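Grecu @ Dorndale
Thread: what I have learnt from one year with an old wooden floor (and from renting a flat in a country where I did not grow up). 1/
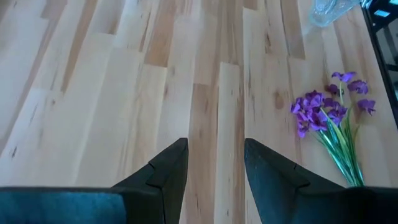 Pale boards, a small knot, purple flowers.

2/ When I moved to Dorndale last November, I knew the English word "floor" and that was enough for me. Then the agency sent me an inventory with 539 lines in it. "Tread", "threshold", "skirting", "beading", "scuff", "fair wear and tear". I read it with the dictionary open until one o'clock at night.

3/ Fair wear and tear is the most important of these. It means the small damage that comes from normal living. You do not pay for it. A line where people walk every day is wear. A burn from an iron is not wear. Between these two there is a very large country, and it is there that all the letters are written.

4/ In my language we have one word for "scratch". In English I have now collected scratch, scrape, scuff, score, gouge, nick and dent. A scuff you can usually rub away. A gouge is deep and you must confess it. My inventory said "light scuffs throughout", and I am grateful to the person who wrote "throughout".

5/ Now the practical part. My first mistake was water. At home my mother washed every floor with a full bucket, and so did I, every Wednesday evening after work. The boards near the kitchen door became a little rough, like a cat's tongue. A neighbour told me that the grain was "raised". I thought she was paying me a compliment.

6/ What I do now: a soft broom first, then a cloth which is almost dry. If I press it in my hand and a drop comes out, it is too wet. I work along the boards, never across them.

7/ I bought a floor soap from Larel in the market hall. It smells of nothing, and I like that. The bottle says one capful for a bucket. I use half of it and I see no difference.

8/ Second mistake: chairs. I put felt under the legs and was proud of myself. But felt collects sand, and after three months it is sandpaper. Please turn your chairs over sometimes and look. I change the felt when the clocks change, so I do not have to remember it separately.

9/ Third mistake: the bicycle. I have an old Wilier and there is no shed here, so it sleeps in the hall. I laid a piece of cardboard under it. The cardboard held one small stone, and the stone made a mark some 30 millimetres long. Now there is a rubber mat, and I wipe the tyres before they come in. Most evenings.

10/ Several people asked me about gaps. In winter, when the heating is on, the gaps between my boards open, and in summer they close again. I wrote a worried letter to the agency about this. They answered with one line: "This is normal for timber." I learnt the word timber and also that I should wait before I write letters.

11/ Do not fill these gaps in January! I was very near to doing it. In the warm months the wood needs the place, and the filler comes out in crumbs, or so the man in the hardware shop explained to me. He could have sold me two tubes and he sold me none.

12/ What it cost me in one year: 155 pounds. It was mostly one large rug, second hand. The rest is soap, felt, the mat and a decent broom. The deposit they can keep for damage to floors is much more than this, so I sleep well.

13/ About the rug: move it from time to time. Light changes the colour of wood, and under the rug it stays as it was. I lifted mine in spring and there was a perfect rectangle – I felt like someone who has opened a grave. Now I turn it and shift it every month, and the rectangle is already softer.

14/ A small language question for the native speakers here. Why do you "lay" a floor and also "lay" a table, but the first takes a week and the second two minutes? And why is a floorboard "loose" and not "free"? I have a loose one beside the window. It says good morning before I do.

15/ If you are moving into a rented flat this month, read the floor part of the inventory on the first day, in daylight, and write back the same evening if a mark is missing. I had seven days for this and I used six of them for the dictionary.

16/ Somebody asked if I would choose wood again. Yes, but I would ask first how the heating works. Next week I will write about windows, where my vocabulary is still very poor. I am now 100 pages into a library book about sash cords – please be patient with me.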